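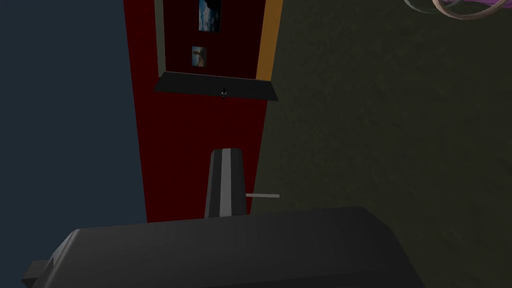
The Fanent Touch-Up Kit is sold to schools, clinics and small offices that need to repair scratches in painted metal and plastic without sending the item out. Members have asked whether it performs as well on dark finishes as on light ones. Dark finishes are the harder test. On a smooth charcoal gray housing such as the one shown, the same color can look lighter along the upper left and nearly black toward the lower right, and a rounded edge will pick up a highlight of its own. A match made at one point may look wrong a short distance away. The kit's instructions advise checking the color from two positions before applying it, and we agree.

The kit contains a mixing tray, four brushes, a sanding pad and 40 small bottles of color. The grays are well chosen. The whites are less so, and two of them dried to almost the same shade in our trial. Caps are color coded but not numbered, an omission the maker should correct. 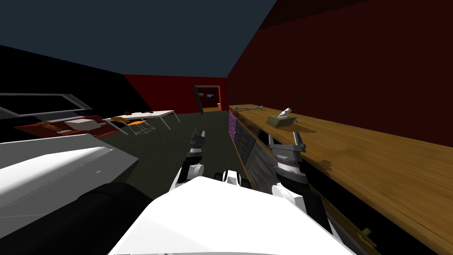
Drying time is stated as one hour. In a heated room this was accurate; in our storeroom the paint remained soft until the following morning. The Alley pen set, reviewed in September, dried faster but left a raised line that could be felt with a fingernail. Fanent's paint leveled well after light sanding. Neither product should be used on surfaces that come into contact with food.

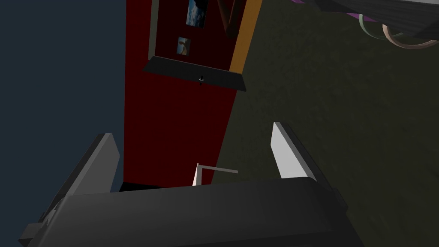
Vol. 40, No. 2

The kit costs $172, with single refills available through Kaewkla. Orders sent to the Mustitz office will be returned, as that office no longer handles paint products. Offices with only one or two items to repair will find the Alley set sufficient. For regular use on matte finishes, the Fanent kit is recommended, with a reservation about the unnumbered caps. A glossy topcoat is sold separately and was not tested.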